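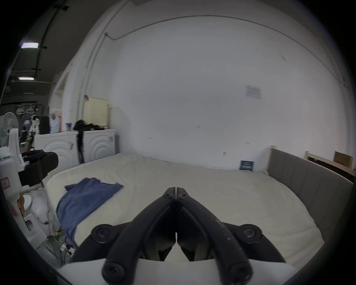
Fig. 4. Fingers closed at the tips, mattress ahead, blue cloth on the left side of it.

Section 3. Checking your view and recording a cloth task

By now you should have the hand-held gripper put together and the recording software talking to it. If you don't, go back to Section 2, I'll wait. This section takes you through the checks I do before every session and then your first cloth recordings. I wrote it for people joining the Luvska study, so it assumes you're collecting demonstrations by hand and that somebody else (probably Kaja Jankauskaitė) is training the policy afterward.

A word on why I'm so fussy about the view. The whole method rests on the policy seeing what you saw while you were holding the tool. We don't write down where the bed is or what shape the cloth is in. The model gets the pictures, the finger opening and the path of your hand, and that's the lot! So if the fingers sit in a different spot from one session to the next, the model has to learn that as well, and it's a waste of its time and yours.

3.1 Before you record

1. Hold the gripper level, point it at the mattress, and open the live view.

2. Look for both fingers coming up from the bottom center. With the trigger fully squeezed, the tips should meet near the middle of the picture, with a thin gap still showing between the fingers lower down. Compare yours with Fig. 4.

3. Find the small hex screw on each fingertip. You want to see both of them. If one is hidden, the finger is twisted on its pivot, so loosen the big round bolt at mid-height, straighten the finger, and snug it up again.

4. Open and close the fingers slowly a few times while watching the opening value on the screen. It should move smoothly and come back to the same number each time you close.

Note: Scuffs and dust on the fingers are fine. I used to wipe mine down before every run, and then Piret Rozīte compared clean and dirty sessions and couldn't find any difference worth mentioning. Dust on the lens is another matter. Wipe that.

Caution: Don't crank down on the pivot bolts. Too tight and the fingers drag, which shows up later as odd little pauses in the closing motion (ask me how I know).

5. Check the edges of the view. The lens bends everything out there, so the corners of a mattress will look round and swollen. Leave that alone. Please don't switch on lens correction, the training code expects the bent version.

6. Leave the rest of the room as it is. You'll have walls, pipes, washing machines, clothes on top of washing machines, all sorts. We want that variety in the data, and a tidied room gives you a policy that only works in tidied rooms.

Caution: Look at the floor before you start walking around with your eyes on the cloth. Cables run right up to the bed in our space, and I've caught a foot in them more than once.

3.2 Recording

1. Drop the cloth on the mattress and leave it however it lands. Crumpled is good. Hanging over the edge is good too, and you should let that happen fairly often.

2. Start the recording with the fingers closed and hold still for 2 seconds. The tracker uses this to settle.

3. Move in at an easy pace, open the fingers, and grasp a bit of cloth that sticks up. Avoid pinching the mattress cover along with it.

4. Lift, carry the cloth to the target side, and let go. Back away before you stop the recording.

5. Say out loud if you fumbled. Then keep going and try the grasp again in the same recording. Kęstutis Pärn wanted to throw these out at first, and I argued for keeping them, and the policies trained with the recoveries in were clearly better at picking up a cloth they'd dropped.

Note: Vary your starting spot. Left, right, foot of the bed, a bit higher, a bit lower. My own early batch all began from nearly the same place, and the policy was hopeless anywhere else.

3.3 How much is enough?

The full Luvska set stands at 3,710 demonstrations, spread over several people and a good many rooms. You won't be doing that many! For a new room I ask for 96, split over two sittings so your arm gets a rest. Around halfway through, send a batch to Kaja so she can catch tracking trouble early.

When you're done, close the session file before you unplug the gripper. If you pull the plug first, the last recording usually gets lost, and you'll have to do it over. Uploading is covered in Section 4.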